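How to Watch a Robot Demo Without Being Sold To

Home Guides Visits Tools About

Last updated 27/05/2024

I went to the open day at Gorkent expecting to be pitched, and I was. The station everyone crowded around was the drinks table, where an arm from Tanui was going to handle glassware, fruit and bar tools while Yulan Cheng from the company talked over it.

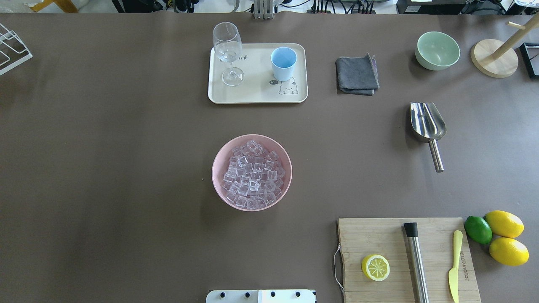

I have sat through a lot of these, and a drinks table is a smart choice for the people running it. Everybody knows what a lemon weighs. You fill in the hard parts yourself and give the machine credit for them. So before you go to one, decide what you want to learn. What follows is the routine I use.

1. Get there before the talk starts.

Look at the table while it is still being set. At Gorkent I asked Kimutai Nyaga, who was placing the items, whether there were marks to line them up with. He said no, but he did check a printed sheet twice. Ask to see the sheet.

2. Pick the hardest object and keep your eyes on it.

For me that was the stemmed wine glass. A plastic cup forgives a clumsy grip and a wine glass doesn't. Clear things in general are worth your attention, and a bowl heaped with clear acrylic cubes is a decent test of whether the camera can make sense of anything shiny. Bear in mind that acrylic doesn't melt, slide around in its own water or freeze into a lump. A scoop that works in that bowl tells you very little about a real ice bin.

3. Ask who is driving.

Use these words: "Is a person controlling any part of this right now?" "Autonomous" gets stretched a long way. Cheng's answer was that the arm ran on its own but an operator could step in. I asked how often he did. She said she would get back to me, and I am still waiting.

4. Ask for the number under the number.

The handout claimed 200 successful pours. Out of how many tries? It took three people to find out, and the answer was 544. Maybe that is fine for a machine at this stage. It should still have been on the handout.

5. Move something.

Be polite and ask first. Turn the towel, swap the lime with a lemon, slide the cutting board over by a hand's width. If they say no, write that down. Mwangi Magesa, standing next to me, asked to have the muddler turned around and was told there wasn't time. There was time for a 40 minute talk.

6. Time the resets.

Start your watch when a run ends and stop it when the next one begins. Mine came to 5 minutes. A video leaves all of that out, and if you ever buy one of these things, somebody on your payroll will be doing the resetting.

7. Write it up the same day.

Keep what you saw apart from what you were told. I use two columns on a plain sheet of paper. My "told" column is usually the longer one.

I'll give Tanui this much: they answered more questions than Sernik did at Histcombe last August, where we watched from behind a rope and got a tote bag. I would go back and see the arm again, preferably with real ice.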